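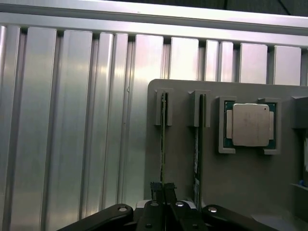
How much training data does a student team need before a robot arm can learn to pick up memory modules from a holder?

For one part in one fixed holder, start with 30 good demonstrations and test before you record any more. If the arm fails in the same place each time, record extra demonstrations of that place only.

Posted in: School and club robotics > Competitions

Urmas Butkienė
Asked in April, 9:40 pm

Hello all. I help with the robotics club at our college in Lullham and we have entered the Prendach assembly challenge for the first time. The task is computer parts: the arm must take a memory module out of its slot on an upright board, move it, and put it in a slot on the motherboard. After that there is a processor task, but we are not there yet.

The students want to use imitation learning, so one student drives the arm by hand and the program learns from the recordings. I am an electronics teacher and I understand the wiring much better than the learning part. One of my students read about a project with more than 2,000 recordings and now the whole club is worried, because we have the room for two evenings per week and each recording takes us a long time with all the resetting.

So my main doubt is the number. How many do we need for a first working version? Also I would like to know if it is better that one student does all the recordings or if everybody should take a turn. I prefer that everybody takes a turn, as it is a club, but I don't want to spoil the data.

We use the wrist camera and one fixed camera. English is my third language, so please write simply if you can.

Wynne_robotics
Answered at 10:55 pm, marked as helpful by the poster

Welcome, and good luck with Prendach. We did this challenge last season with a team of six, and I kept the notebook, so I can give you our real numbers. I am also not a native speaker, so we will understand each other.

We began with 30 recordings of one module only, always the same slot, always the same start position of the arm. With this the arm went to the right place most of the time, but it closed the fingers too early. We looked at our recordings and saw the reason quickly: two of our drivers closed the fingers while the arm was still moving, and the other drivers stopped first. The program learned something in the middle, and that was useful for neither style.

After this we agreed on a written rule for all drivers. It was something like this:

Move to a position in front of the module and stop.
Go forward slowly until the module is between the pads.
Stop again, then close.
Pull straight out, without turning the wrist, until the module is free from the holder.
Only then turn or lift.

We threw away the old recordings and made 31 new ones with the rule (one more than planned, a student did not hear that we had finished). The result was much better than before with practically the same amount. So my advice about your second doubt is that everybody can take a turn, but everybody must drive in the same way. Let each student practise five or six times without recording. It is boring for them, but it saves an evening later.

When the first slot worked, we added the second slot, and then small changes in the start position. By the competition we had 534 recordings for all the tasks together, and the processor took the biggest part of these. The processor is harder because it is flat and sits inside a frame, and you have very little edge to hold. I would not promise the students that they will reach it this season.

Some small things from my notebook:

— Keep the lights the same. We recorded in the evening and tested in the afternoon, and beside the window the arm became very uncertain. Shiny metal near the board makes this worse, so close the blinds if you have them.
— Check the screws on the fingers at the start of each session. Ours became loose in the third week and the grip moved by a millimetre or two, which is a lot for a memory slot.
— Write down who drove each recording. When something is wrong you can remove one person's recordings and train again.
— Use broken modules for practice. A computer repair shop will usually give you a box of them for nothing.
— Keep the failed recordings in a separate folder. We mixed them once and needed a full evening to separate them again.

About the time: in the beginning we needed four minutes for each recording, with the reset. Later it was less than two, because one student drove and another one was ready to put the module back. If you can organise the students in pairs, do it.

tobacco_plum
Answered at 6:15 am

More data is always better. Just record as much as you can and train overnight.

Kesau
Answered at 7:30 am

I agree with most of what Wynne wrote, and I don't agree with the answer just before mine. We recorded for a whole month without testing and after that we discovered that the fixed camera had been moved a little in the second week. A large part of our work was lost. Train early, even if the result is ugly, so you know that the whole chain works.

One thing I would add is the starting position. If the arm always starts from exactly the same point, the first tests will look very good, but at the competition the table is not your table. In our year the board was a few centimetres further to the left than at home. After your first version works, move the start a bit for every recording, and move the board too if the rules allow it. Please read the rules for this, they change it sometimes.

Also, look at the wrist camera picture before you begin each session and check that both fingertips are visible in it. Put a strip of tape on the bracket, so you can put it back in the same place if somebody bumps it.

Urmas Butkienė
Comment, 4:20 pm

Thank you Wynne and Kesau, this is very clear. I printed the driver rule and put it on the wall. We will make the first 30 with one slot and train the same evening. The students are much calmer with this number. I have asked the repair shop near the station about old modules and they said to come with a box.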